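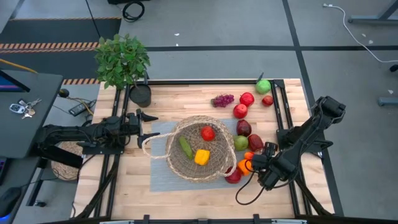 Woven basket on a gray placemat, with a cucumber, a yellow pepper and a tomato in it and the fruit still out on the wood.

Produce on the counter: baskets, sorting and wood care

Updated Tue 26 December

A woven basket suits produce that keeps at room temperature for a few days. It lets air in from the sides, and a rope handle makes it easy to carry to the sink. It does not suit long storage, and it will mark a wood surface if it is left standing on one.

Under the basket

Use a placemat larger than the base. Woven straw sheds small pieces, and the mat collects them. Lift the mat once a week, shake it outdoors and wipe the wood under it. If the wood feels damp, leave the spot uncovered overnight before putting the mat back.

Felt pads do not hold on straw. A cork disk cut to the size of the base works better – 2 mm stock is thick enough.

Sorting

Empty the basket completely before refilling it. Tip it toward you to check the bottom, where soft spots go unnoticed. Anything split or leaking goes out or gets cooked the same day.

Keep fruit and vegetables apart where space allows. Apples give off ethylene as they ripen. Cucumbers are sensitive to it and turn yellow and soft early. Tomatoes ripen faster next to apples, useful if they are still hard. Peppers hold up for a day or two on the counter and longer in the refrigerator drawer.

Fill order for a mixed fruit basket: apples first, then oranges, then plums, grapes last. Grapes crush under almost anything. For more than a day or so they belong in the refrigerator, unwashed, in a vented bag.

Do not wash fruit before it goes in. Water collects in the weave and mold starts there.

Load

The small Lulis basket is rated by the seller at 2000 g. In our kitchen the handle stitching began to loosen well before that, so we keep it to 800 g when it will be carried and use the full rating only when it stays put. Support the base with one hand in either case.

Cleaning the basket

Brush dry with a stiff vegetable brush, inside first. Wipe with a cloth wrung out in 200 ml warm water and a few drops of dish soap. Wipe again with plain water. Dry upside down on a rack, away from direct heat. Straw dried on a radiator turns brittle at the rim.

Butcher block

Citrus juice dulls an oil finish. Wipe it up at once and dry along the grain. Re-oil when a drop of water no longer beads. Ours is done in May and again before the winter holidays with food-grade mineral oil: one thin coat, overnight, excess wiped off in the morning.

Reader note from Yurii Zakharchenko: a sheet of unbleached paper in the bottom of the basket catches plum juice. Replace it at each refill. Newspaper transfers ink to the straw.

Page maintained by Oksana Semeniuk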